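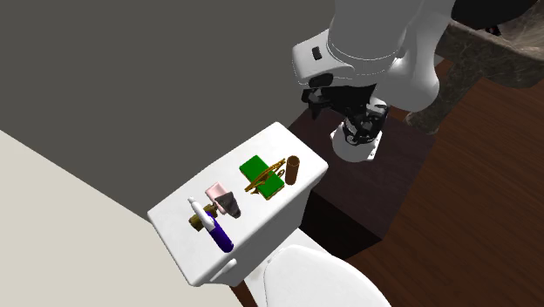

Been reading bathroom organization advice for most of January and I have some doubts. Thread, I guess.

The main claim, repeated on every home blog, is that the average small bathroom has tons of "hidden storage." Mine has a tank lid, a windowsill and the side of the tub. None of those was hidden. I knew where they were when I signed the lease.

The tank lid gets the most hype. Put a tray on it! Put a plant on it! Okay, and when the fill valve starts running at 2 a.m., where does the plant go? In the tub, in the dark, with me.

I've had to get into my tank twice since we moved to Weltisby. Both times I had to clear the lid first, and both times something went in the sink.

Then there's the product side. Jirley sells an over-the-toilet rack with three shelves. The reviews are glowing. Read the dates on them. Most were written the same week it arrived. I'd like to hear from those people after a summer of showers with a bad fan.

I did buy one. Assembly time on the box: 30 minutes. It took me an evening and one trip for a longer screwdriver. The feet are supposed to sit flat on either side of the bowl, which assumes your baseboard was put in by somebody with a level.

It leaned. I shimmed it with cardboard. Then the cardboard got damp and it leaned the other way.

Back it went. Return shipping was $17 and I was told this was a courtesy rate.

Next up in the feed: the Kourkoulas method. You take everything out of the bathroom, put it on a bed, and only return what you "reach for." I reached for the same stuff I always reach for. The plunger did not make the list. Neither did the Band-Aids. I put them back anyway, I'm not an idiot.

Also please look at the bathrooms in the "after" photos. No toothpaste. Where is the toothpaste. Is it in the hall?

Someone in my replies says decanting everything into matching bottles "changed her mornings." Maybe! I decanted shampoo and conditioner into two identical bottles and washed my hair with conditioner for a week. Labels peel in steam, including the ones sold as waterproof.

Letum has a whole line of these bottles, 19 to a set. I can't think what I'd put in the last dozen. Soy sauce?

A reader poll on one of these sites said people save about 200 hours a year by organizing the bathroom. That's more than half an hour a day. Doing what? Were they searching for the towel?

What has worked so far, for the record: one hook on the back of the door, and throwing out the expired sunscreen. The hook came with the apartment.

Still open to being wrong on baskets. People I trust like baskets. But every basket I've owned turned into the place where hair ties and old razors go, and then I have to clean a basket.

Going to try a plain shelf above the door next. I already hate the idea of getting the stepladder out for toilet paper. Will post when it's up, if the wall is what I think it is.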